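Laundry Without a Laundry Room: Fitting a Washer Into a Kitchen Run
Student project report, Tralldale Housing Studio
Bethel Negussie, Gemechu Adugna and Ebony Baxter
1/13/23

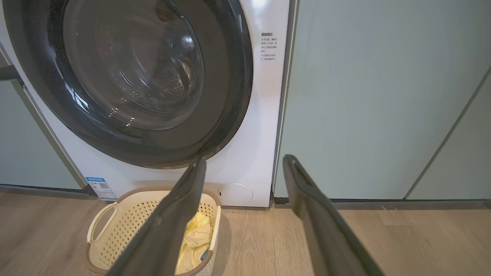 1. Why we picked this

Our first proposal was a staircase. Our tutor, Albertina Prata, had already read 16 reports on staircases, so we moved on to laundry, a subject all three of us had been avoiding at home for years.

The question was simple enough. If a front loader goes in a row with the cabinets, what does the person doing the wash have to put up with?

2. What we did

We kept a wash diary for six weeks in August and after, and sent a survey to 100 households in Irkham. Ebony wrote the survey. Gemechu wrote the reminders, which got shorter and less polite.

3. What we found

The basket is the real problem. Every plan we looked at gave the washer a space and gave the basket nothing, so it lives on the floor in front of the door, exactly where your feet want to be.

The filter hatch comes second. It sits low on the front panel, and a baseboard that sticks out makes it awkward to get a shallow tray under it. Bethel tested this with a baking dish – she has since bought a new baking dish.

Matching cabinet doors on both sides look tidy, and people liked them. They liked them less when a cabinet door and the washer door wanted the same bit of air.

4. What we would change

Leave a pull-out shelf at basket height next to the machine. Hinge the neighboring cabinet away from the washer. Our cardboard mockup of the shelf held one basket of towels and then folded, so the next one will be plywood.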